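Valora Helpdesk
Ticket: Shared calendar entries showing at the wrong time
Product: Toltine Calendar, desktop and phone
Raised by: Mamta Lodhi
Assigned to: Umesh Joshi
Opened: 17/02/2021
Priority: Normal
Status: Closed

Reported problem

Entries in the Coser team calendar are showing one hour late on my laptop. On my phone the same entries are right. I have only noticed it with meetings that repeat. One-off meetings look fine on both. I missed the start of a call with Deepak this morning because of it. I have restarted the laptop and signed out and back in. No change.

First reply (Umesh Joshi)

Thanks Mamta. Please could you check the following and let me know:
The time zone in the laptop's own settings.
The time zone in Toltine, under Settings, then Calendar, then Region.
Who set up the repeating meetings that are wrong.

Reply (Mamta Lodhi)

Laptop is set to London. Toltine is also set to London. The wrong ones were all set up by Omprakash Pant. Mine and Deepak's are all right.

Notes (Umesh Joshi)

Looked at Omprakash's account. His region was set to Paris. He says he changed it in August when he was working away and forgot to put it back. Set it to London and asked Mamta to refresh.

New meetings made by Omprakash now show at the right time on Mamta's laptop. The old repeating ones are still an hour out. It looks as if a repeating entry keeps the region it was made with, and the desktop program reads that differently from the phone one.

Tried clearing the calendar cache on Mamta's laptop. The calendar took 10 minutes to load again and the old entries came back with the same fault.

Tried exporting the series and bringing it back in. Same result. There are 51 entries in the export and they all carry the Paris setting.

Fix

1. Omprakash opened each old series and ended it at today's entry.
2. He made a new series with the same title, time and guests, and checked that the region box said London before saving.
3. Guests were asked to accept the new invitation and delete anything left over from the old one.
4. Attachments had to be added again by hand, as they do not carry over to a new series. Meenakshi Rathore re-sent the agenda for the Mets planning meeting.
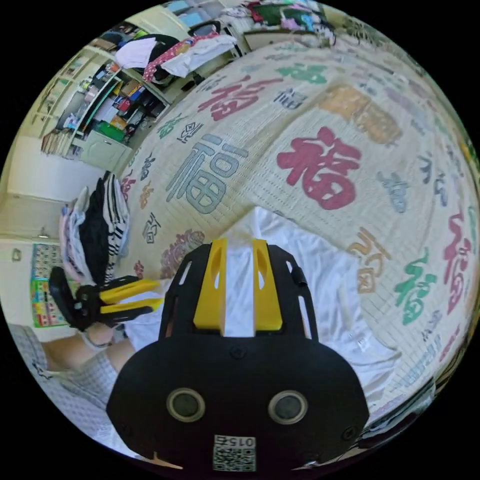

5. Mamta compared the laptop and the phone for the next 2 weeks of entries. All match.

Further question (Meenakshi Rathore)

Do I need to do the same for the room bookings? They are on a separate calendar.

Reply (Umesh Joshi)

No. I checked the room calendar and it was set up under the office account, so the region was London from the start. If you see one that looks wrong, reply to this ticket and it will open again.

Closing note

Mamta has confirmed the Coser calendar is right on both devices. Fault with repeating entries passed to Toltine support. Ticket closed.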